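Director's cut de « Droltunico » : ça vaut vraiment le coup ?

Rubrique : Cinéma et séries > Versions et éditions
3 réponses

Question de Skye Gunn

Bonjour à tous,

J'ai vu « Droltunico » en salle en avril et je l'ai trouvé correct, sans plus. Belle photo, une bonne première heure, puis un dernier acte qui part dans tous les sens. Depuis, on me répète partout que la version longue « change tout » et que le film sorti au cinéma n'était pas le vrai film. J'ai déjà entendu ça pour une dizaine de titres et neuf fois sur dix j'ai eu droit à des scènes de couloir et à un générique rallongé.

Ce que je voudrais savoir : les 19 minutes en plus règlent-elles le problème de la fin, oui ou non ? Et est-ce que le personnage de la sœur sert enfin à quelque chose ? Merci d'éviter les spoilers sur l'épilogue s'il a changé.

Réponse d'Alun Sayce (meilleure réponse)

J'ai regardé les deux versions à quelques jours d'intervalle, donc je peux te répondre à peu près sérieusement.

Sur les 19 minutes, il y en a bien la moitié avant l'arrivée au phare, c'est-à-dire dans la partie qui marchait déjà. On a un dîner plus long, une dispute dans la voiture, un flash-back d'enfance que tout le monde avait compris sans le voir. Le reste se répartit entre deux scènes avec la sœur et un monologue du père, filmé en plan fixe, que je trouve franchement pesant.

La sœur : oui, un peu mieux. On sait pourquoi elle est revenue. Par contre elle disparaît toujours au même moment et le scénario ne s'en préoccupe pas davantage. La fin : même montage, même musique envahissante, un seul plan ajouté. Je ne dis pas lequel, mais il n'explique rien.

Quant au discours sur « la vision enfin respectée du réalisateur », je demande à voir. Le coffret était annoncé avant même que le film quitte l'affiche. Pour une œuvre soi-disant mutilée par le studio, c'est allé vite. 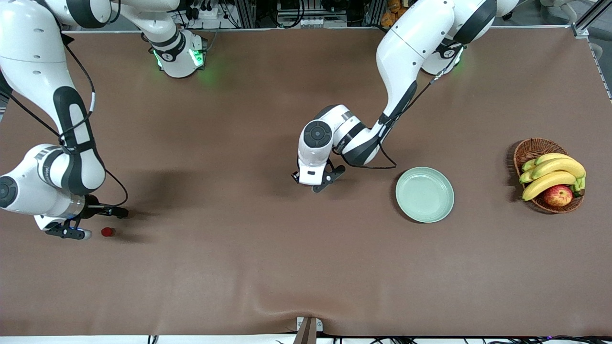 Pas d'accord du tout, écrit Ankica Popescu : le monologue du père est la seule scène où l'on comprend qu'il ment depuis le début, et sans elle le dernier acte ne tient pas debout. Elle conseille de revoir ensuite la scène du phare en faisant attention à ce qu'il répond quand on lui parle de la maison. Pour elle la version longue est la seule à montrer, même si elle reconnaît que le flash-back ne sert à rien.

Alun Sayce, en commentaire : Je l'ai revue, cette scène. Il répond à côté, d'accord. Mais il répond à côté pendant tout le film. Si un rebondissement n'existe que dans une édition vendue plus cher, j'appelle ça un défaut d'écriture.

Réponse de Bautista Saavedra

perso j'ai adoré les deux. la longue est + longue mais ça passe. le son est mieux aussi je trouve (ou c'est mon ampli). par contre prenez pas l'édition Norden, les sous-titres sont décalés à partir du chapitre 4 et leur service client répond pas

Commentaire de Skye Gunn

Merci pour les réponses. Le coup du mensonge m'intrigue, je l'avoue, mais pas au point de racheter le film. J'attendrai qu'il passe à la télé, ou qu'on me prête le disque. Bautista, décalés de combien, les sous-titres ? Un ami a cette édition-là.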